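The Altby Arm Goes to School

Altby Technical High School has two robot arms, a shared bench and 69 students who want time on both. The manipulation club meets after classes in the old print shop, where the arms are bolted at opposite ends of a steel table.

Work on the current project, called Grustomine, began in March. The students drive an arm by hand through a task, record the run from a small camera at the wrist, and use the recordings to train a program that will try the task alone. By September 2024 they had saved 3,789 runs. After sorting, 1,651 were judged clean enough to use.

Most of the sorting is done by Nia Voyle, a senior. She throws out runs where the arm stalls or the driver changes course halfway. Close work is the hardest to judge. Perforated metal is a good test, with small round holes that read dark in one area and bright white in another, and glare that can wash several of them out. 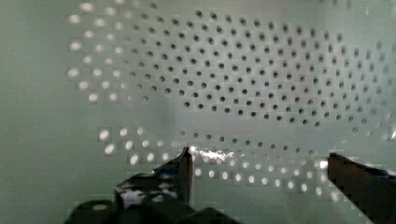

Stelios Vrettos would have kept more of the rejected runs. He told the club that a program trained only on tidy driving has no idea what to do after a mistake, and he asked for a separate folder of bad starts. The students agreed to try it both ways.

The training software is Flolto, which runs overnight on a desktop computer in the supply closet. Results are written on a whiteboard the next afternoon, along with the names of whoever drove.

The club will take one arm to the Karras meet, where teams get a single practice period before judging. Students are now building a crate for the trip. The second arm stays in the print shop so that newer members can keep recording.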